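How Robots Go to School

Have you ever tried to teach a little kid to zip up a coat? You can talk about it all morning, and they'll still get stuck. At some point you just have to take their hands and do it together. Teaching a robot is a lot like that, and it happens to be my job!

I work at a lab called Serkero. My project is named Kolton, and the goal of Kolton is to make a robot that can tidy up after a school day. Backpacks, cases, all the stuff that gets dropped on the nearest table when you come through the door (I drop mine there too).

You might think we type in a giant list of rules, like "move your left arm forward, now close your fingers." People do make robots work that way, and it's great for factories where every part looks the same. But a backpack is floppy. It squishes and leans over, and it never lands the same way twice. I'd be typing rules until I was very, very old.

So we collect examples. A person steers the robot's two arms through a job from start to finish, and a computer saves everything: what the cameras saw, how each joint bent, and when the grippers opened or closed. One full try is called a demonstration. On a good day I can record 40 of them before my shoulders start complaining.

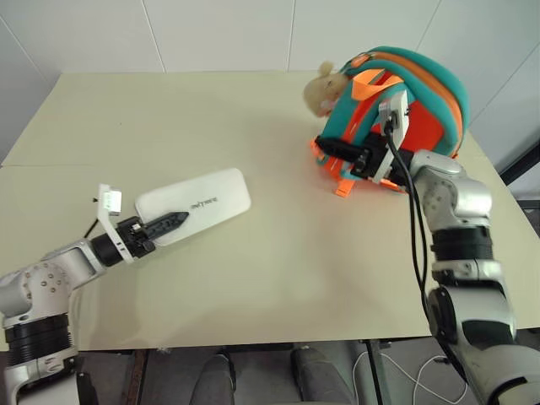
How many examples does a robot need before it can do a job by itself?

It depends on the job. For picking up a soft bag, our team plans on 1,000 demonstrations. A hard, flat thing is easier to learn, so 700 is our goal for those.

We have to mix things up, too. If I put the bag in the same spot every time, the robot would learn to reach for that spot, bag or no bag! So between tries I slide things over, turn them sideways, or flop them on their backs. Every 15 tries I swap in different objects. Our other room, over in Brotau, has different lights and a different table, and they send us their recordings so the robot gets used to more than one place.

What about mistakes? I make plenty. Sometimes I let go too early and the bag flops over. If I fix it, we often keep that try, because the robot needs to see how to fix things as well. If I make a total mess of it, I mark the try as bad and start again.

After that comes training. A computer program goes through all the examples again and again, looking for patterns between what the cameras see and how the arms should move. We start ours in the evening and let it run all night while I'm home in bed.

Want to try it yourself? Get a friend and a backpack. Your friend closes their eyes, and you guide their hands to pick the bag up. Do it a few times with the bag in new places, then let go and see what they do with it!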